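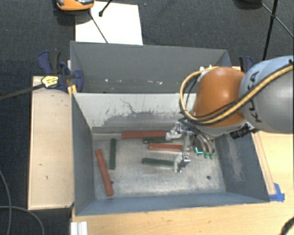
Genowefa Zalewska
Casework Systems Lead, Padden Debt Advice

Changes to how we record priority debts

From April the intake form used at all Padden advice points has a new section for priority debts. It replaces the single free-text box that advisers have been filling in since the service opened. The old box will stay visible on existing cases but will be read-only.

A priority debt is one where the creditor can take something the client cannot do without: the home, the power supply, in some cases their liberty. Rent arrears, mortgage arrears, gas and electricity, court fines and child maintenance all fall in this group. Credit cards, store cards, catalogs and most personal loans do not, even when the balance is much larger. A client may owe 2000 on a card and 700 in rent, and the rent still goes first.

The new section asks for five things on each priority debt: the creditor, the balance, the stage of enforcement, the date of the last letter, and whether any payment has been offered. The first two are required before the form can be saved. The other three can be left open at the first meeting, but the case cannot move to the negotiation stage until they are filled in.

Stage of enforcement is a drop-down list. Choose the latest stage for which there is a document on file. If a client reports a court date by phone and no letter has been seen, select the earlier stage and put the reported date in the notes. Ryszard Gajewski checked a batch of closed cases over the winter and found that the stage had often been entered from memory, and that several clients were one step further along than the file showed. In two of those cases the deadline for a reply had already passed when the adviser wrote to the creditor.

Balances should be entered as they appear on the most recent statement, including fees. Do not subtract payments the client has made since the statement date. Enter these separately under "Paid since." The system then produces the working balance, and both figures print on the letter to the creditor.

Joint debts

Joint debts are entered once, at the full amount, with the box marked "joint" ticked. Please do not split them in half. Each person is usually liable for the whole sum, and a half figure on the budget sheet leads to an offer the creditor will turn down. Where only one of the two people is our client, record the other by initials only and leave the contact fields blank. We do not hold permission to store their details.

Budget sheet

The Grovik budget sheet remains in use. Line numbering has changed in the housing and travel sections, so printed copies of the old version should be recycled. Work costs such as tools, uniforms and union dues now have their own line and should no longer go under "Other." Irregular income is averaged over the last three pay slips. For clients on agency work with fewer than three slips, use what there is and say so in the notes.

Spending on children's activities was raised at the advisers' meeting by Stanisława Szulc, who had two offers queried on this point by the same creditor. The position is unchanged. It is an allowable cost if it was in place before the debts arose and the amount is stated. A short line of explanation with the offer is normally enough.

Referrals

Cases with a live eviction date go to Tadeusz Górecki on the day they are opened, by phone and then by the referral form. Email alone is not sufficient. Cases involving self-employed clients with tax arrears go to Jouko Huttunen, who also holds the current list of insolvency contacts.

Advisers who have not yet opened the new form can do so in the training copy, where nothing is saved. The login is the same as for the live system. Errors in the drop-down lists should be sent to me with the case reference and the name of the field.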